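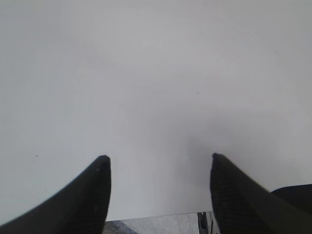
tinlid wrote: A white table is a full-time job with no leave. Get a darker one and take up a hobby.

wattlebird_sw
Thread starter
Jul 25, 2024

Thanks tinlid, very soothing. The table is already here though, all $512 of it, and Rolix only take returns if it goes back in the original carton. The original carton went out with the recycling.

So, starting again for anyone joining on this page. I have a matte white table. I wanted it because the room's pale and I thought it would all look calm. What I've got is a surface that reports every crumb. I wipe it, I turn my back, there's a speck. I wipe the speck and now there's a smear where the speck was, which shows up worse if the light comes in low.
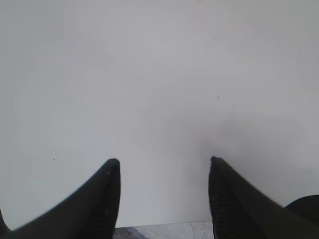 Matte white, specks included.

What are people using? I've tried a microfibre cloth, a damp microfibre cloth, and swearing.

gumboot_gav
Zastix sponge. Damp, light hand, done. Had one on our bench for years.

magpie & chips
Please don't put a Zastix on a matte top. It's a very fine abrasive. You'll end up with a shiny patch in the spot you clean most, and then you'll be back here asking how to get rid of that. Warm water, a drop of dish soap, dry it with a second cloth. The second cloth is the bit people skip.

gumboot_gav
Ours is matte and it's fine.

magpie & chips
Have a look at it sideways with a torch and get back to me.

gumboot_gav
I will not be torching my bench.

tinlid
Mine was matte once. It's now what I'd call eggshell in places.

wattlebird_sw
Right, soap and two cloths it is. The other half of my trouble is what lives on the thing. I've read the advice about clear surfaces and I'd like to meet the people who follow it. Where do they eat?

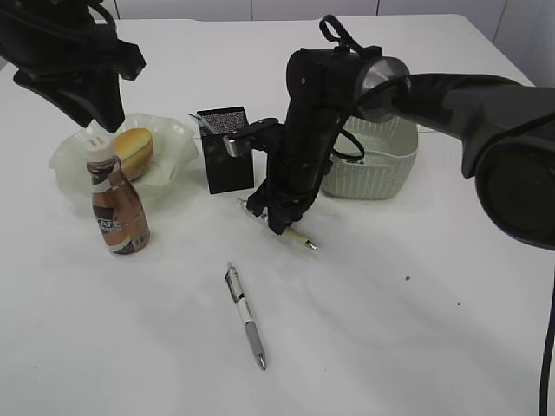

Roll in the bowl, coffee in front, pens next door.

The bowl is meant for fruit, or possibly for admiring. It has a wavy rim. It has ended up as the bread bowl and I'm at peace with that. The pen holder I'll defend to the death.

loonie_tunes
I like the bowl! I've got one with a ruffly edge like that from my aunt (hers was for potpourri, which went grey and frightened us all) and it's been on the table so long I'd notice it missing before I noticed the car missing. Keep the bowl, but put the roll on a plate — crumbs get into the low part and then you're washing a big awkward glass thing every night over half a bun.

magpie & chips
Disagree. A bowl catches crumbs, a plate passes them on to the table. With a white table I'd serve everything in a bowl, toast included.

loonie_tunes
Toast in a bowl is a cry for help.

tinlid
My concern is the coffee. Cold bottle, bit of condensation, ring on the table. Use a coaster.

wattlebird_sw
I own coasters. They're in a drawer, keeping the drawer dry.

gumboot_gav
Tosis do a spray that's supposed to shift rings. Smells like a dentist's waiting room but it worked on ours. Yes, the bench. No, I still haven't looked at it sideways.

prairie_dust
Long-time lurker, first opinion. You don't have a cleaning problem, you have too many containers. Every one of them leaves an outline of dust around its base, and on white you can see exactly where it stood. I'm down to two things on mine and I lift them both when I wipe. Before that I had up to six and I steered the cloth between them like I was parking a boat.

wattlebird_sw
I did count after reading this and I'm not publishing the result. I did try a different lot, though: a white basket with the holes in the sides, and a tall black box with a speckly glitter finish that I can't bring myself to throw out.

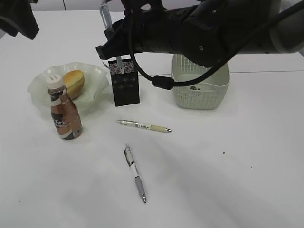 My thinking was that small stuff goes down in the basket and tall stuff goes in the box, and then I've got a pair to lift when I wipe and prairie_dust will think well of me. The trouble with the box is I can't see what's in it without tipping it up. The trouble with the basket is that I can, from across the room.

prairie_dust
Basket yes, box no. If you can't see into it, it'll be full of dead batteries by August.

loonie_tunes
Let them have the sparkly box, it's the only cheerful thing on the table! Put a liner in the basket if the view bothers you. Kong used to sell plain cotton ones, not sure if they still do. An old tea towel folded up does the same job.

magpie & chips
Check the basket's feet if it has any. Mine left little grey scuffs on a pale shelf. Felt dots, hardware store, couple of dollars.

wattlebird_sw
Felt dots are on the list. Tea towel I can do tonight. The box is staying, sorry prairie_dust.

gumboot_gav
Update. I looked at the bench sideways.

magpie & chips
And?

gumboot_gav
What was the name of that dish soap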